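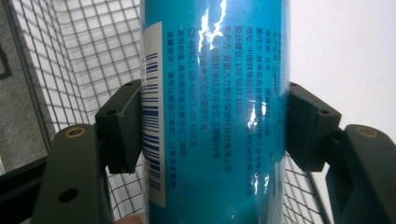

Flirora Street Block Club, April meeting, my notes

Hi all, I said I'd type these up and I'm finally doing it, so shout if I got you wrong. We started at 7:05 in Anathi Ngcobo's living room (thanks for the lentil soup, Anathi!). Also there: Johannes Coetzee, Gert Maluleke, Rosângela Macedo and me. Siyabonga Mabaso sent regrets and a long email, which I read out loud, doing most of the voices.

Last month's notes: fine, except Gert wants it written down that he never agreed to lend his ladder. So noted, Gert.

Money: we have $2,400 in the account. Johannes paid the $383 for the street party permit out of his own pocket and we voted to pay him back. All in favor, Johannes sat that one out.

Street party: this took most of the night. Siyabonga's email asks for the stage at the Shezi Avenue end because of the outlet there. Rosângela would like it at the park end so the little kids aren't right by the traffic, and I'm with her on this one. We went back and forth for ages and then Anathi offered to run a cord from her porch, so park end it is, as long as the cord gets taped down properly. Spending limit for the whole party is $2,000, band included. Gert thought that was high. It passed 4 to 1.

Tree pits: Rosângela called the city again about the dead maple and got a new case number, same as last time. She'll keep calling. I'd like to plant something low around the other ones before it gets hot, and I'll price some sedum.

Parking: we talked about the delivery vans, got a little heated, decided nothing. Moved to next month.

To do:
Johannes, ask the band if they need a rain date
Anathi, the cord and the tape
Gert, flyers for both sides of the street
Me, sedum prices and a reply to Siyabonga

We wrapped up at 8:50. Next one is at Rosângela's, same time, and she says please use the side door.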